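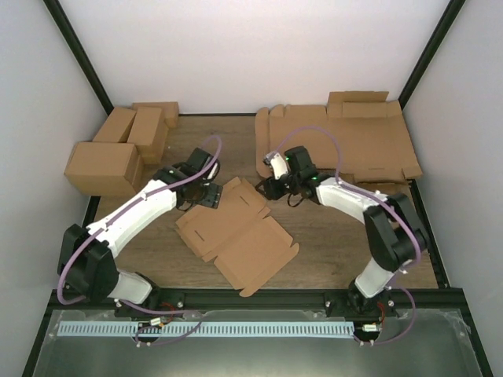 Closed cartons back left, a large blank opened out back right, and a smaller die-cut blank in the middle.

Perkwood Boxes: a data card for cardboard folding

Perkwood Boxes is a collection about turning flat cardboard into boxes. We love this stuff! A die-cut blank looks like almost nothing when it's lying on the floor, and then you start following the creases and see how much thought somebody put into it. Every slot has a tab somewhere that wants to meet it.

Version 3, released March 4, 2025

What's in it

The release has 339 folding sessions and 544 still pictures. Sessions vary a lot in length. Some cover a whole box from blank to closed lid, others stick with one stubborn corner (there are plenty of stubborn corners).

The cardboard is grouped into 20 blank styles. Each style has a short name and a fold sheet, which is a plain text list of the creases in the order we like to work them. Our order isn't the only one that works, and we'd be thrilled to hear about a better one.

Folders

flirkia: smaller blanks with slots and tabs, folded without tape
doan: larger shipping blanks with long side flaps
jadness: taped cartons, kept closed, for stacking and sorting
sheets: the fold sheets, one per style

The doan folder is named after Doãn, the nickname we gave our first big blank. We dropped the accent in the folder name after it broke an unzip script in August.

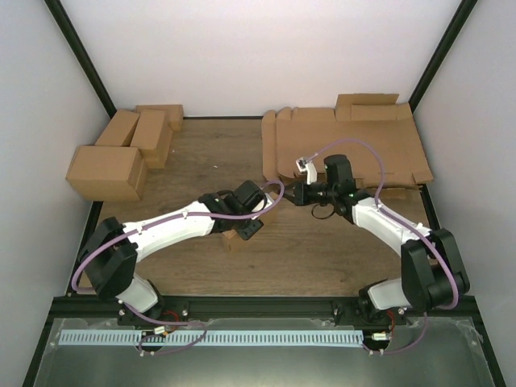
Taped cartons get their own folder since they behave so differently from the blanks. A closed box has a clear top and sides and is easy to label. A blank that's halfway up is a much livelier thing. Panels lean, flaps spring back, and one edge can be standing while the rest is still flat. Our labels for that middle stage are "flat," "partly raised," "standing" and "closed," and most of the arguing over labels was between the first two. If any panel has left the floor, we say partly raised. A tab that only curls a little still counts as flat.

Words we use

Blank: a cut and creased sheet before folding
Panel: a flat area that becomes a side, top or bottom
Tab: a small piece that goes into a slot
Flap: a hinged piece that folds over an opening

Known rough spots

Brown board on a brown floor makes some edges hard to pick out, mostly on the thinner tabs. Blanks that have been folded before have softer creases, and the sheets don't record how many times a piece has been used. Printed and colored cartons aren't covered yet. Two styles in the flirkia folder are mirror images of each other and easy to mix up, so check the slot side before you compare them.

Next up are boxes with built-in dividers, and we can't wait to get those creases written down.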